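Why Do Things Fall Off the Edge?

Have you ever pushed a book slowly across a table, bit by bit, just to see how far it would go? It sticks out a little, then a little more, and it stays put. Then you give it one tiny nudge and — whoosh! — it's on the floor. What changed?

The answer is a wonderful thing called the center of gravity. Every object has one. Your pencil has one, your cat has one, and you have one too (it's somewhere near your belly button when you stand up straight!). It's the spot where all of an object's weight seems to balance.

Finding it is easy. Lay a ruler across one finger and slide it back and forth until it stops tipping. The place right above your finger is the ruler's center of gravity. For a plain ruler, that's the middle. Now stick a lump of clay on one end and try again. The balance point has moved toward the clay!

So what about the book? As long as its center of gravity is over the table, the table can hold it up. When that spot passes the edge, there's nothing underneath to push back, and over it goes. A big part of a book can hang out in the air and still be perfectly safe, as long as more of the weight is on the table side. 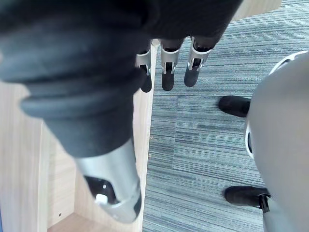
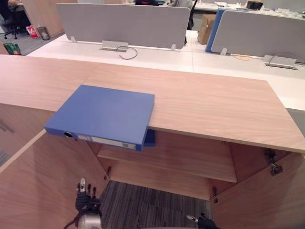
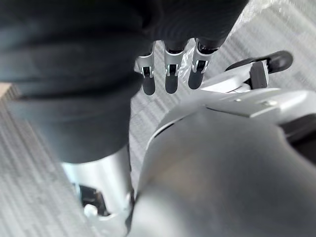

Middle picture: a blue box file with one end over the edge of a wooden countertop.

A box file is extra fun to test, because you get to choose what goes inside. Put a heavy stack of paper in it and push the stack to one end. Which end should go over the edge if you want it to stay up? Make a guess before you try, and hold your other hand underneath!

Now for a real challenge. If you have a pile of books that are all the same size, can you stack them so the top one is completely past the edge of the table? It sounds impossible, but you can do it with only five. The trick is to start from the top. Let the top book hang out by half its length, the next one by a quarter, the next by a sixth, and keep going with smaller and smaller steps. Go just a hair less each time, or the whole pile will tip.

Folke Wallin's class tried it last December with 31 old math books, and the crash could be heard in the gym. Then they built it again!

Tightrope walkers use the same idea. They carry long poles that droop at the ends, and the low weight helps keep them steady above the rope. Try walking along a line of tape with your arms down, then with your arms stretched out wide. Which way wobbles less?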